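About Prerkum

Prerkum is a contract textile testing laboratory in Zovville. We test woven, knitted and coated fabrics for mills, garment makers and importers. The laboratory was founded by Benedetta Zanetti and Guido Testa, who met in the quality department of the Sartori mill, and it remains privately owned.

Scope of work

Routine tests cover tensile and tear strength, seam slippage, pilling, dimensional change after laundering, and color fastness to rubbing, light and perspiration. Samples are conditioned before testing and held in the same atmosphere until the last reading is taken. The standard turnaround is 7 working days. Light fastness takes longer and is quoted separately.

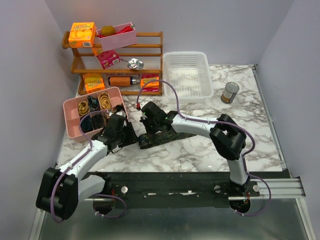 Dark green-and-black patterned cloth on a marble-patterned tabletop.

Each order needs a minimum sample 200 cm long at full width, with the warp direction marked. Cut pieces without a marked direction are accepted for fastness tests only. Retained samples are stored for 57 weeks after the report is issued and then discarded unless the client asks for their return.

People

Benedetta Zanetti, technical director
Guido Testa, physical testing
Nandi Kruger, color and fastness
Lino Piras, sample reception and reports

Reports are issued as signed PDF files. Clients using the Rokbridge order system can also receive results as a data file, with one row per specimen. Requests for retesting should quote the report number and reach us before the retained sample is discarded.

Page last revised 2022-09-11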